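Drindinness: a small dataset of snack wrapper wording

Version 2, released Friday, April 5, 2019
Maintained by Titilayo Sani

What this is

Drindinness is a list of 3,748 short phrases copied by hand from the wrappers of chips, cookies, candy and the sort of dried fruit that thinks it is candy. Each phrase is tagged with the kind of claim it makes. "Now even crunchier" is a claim. "Store in a cool place" is an instruction. "Goodness inside" is a cry for help, and is filed under OTHER.

Where it came from

I started typing these up in October for a class project on advertising language and failed to stop. Most of the phrases come from my own kitchen and the corner store on Oyelaran Street, where the owner has been patient with a person who reads everything and buys one thing.

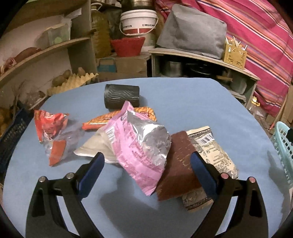 Crumpled pink packet, foil showing on the right.

Files

phrases.csv - one phrase per row, with columns for text, tag, snack type and a note
tags.txt - the 10 tags and what I think they mean
dropped.csv - phrases removed since version 1, kept so you can argue with me

Of the rows in phrases.csv, 3,153 have been checked twice. The rest have been checked once, by me, usually late. The "checked" column says which is which.

Known problems

Spelling is kept as printed. If a wrapper says "flavorful-er", so does the file.

The line between PROMISE and BOAST is thin and moves around. Some 60 rows have switched sides more than once. Please don't build anything important on top of that line.

Capital letters were thrown away in version 1, when I believed they didn't matter. Wrappers do a lot of shouting, so this was a mistake. New rows keep them.

All the phrases are in English. Potato chips are heavily overrepresented, for reasons my dentist and I have discussed.

Tools

The tags were added in Lulent, and the duplicates were found with a script called Forkar, which lives in the scripts folder and has one setting too many. Leave "loose" off unless you want every mention of cheese merged into a single row.

Use

Free for any purpose. Credit is nice. Corrections go in the issue tracker, with the full phrase and the row number - "the one with the raisins" does not narrow it down.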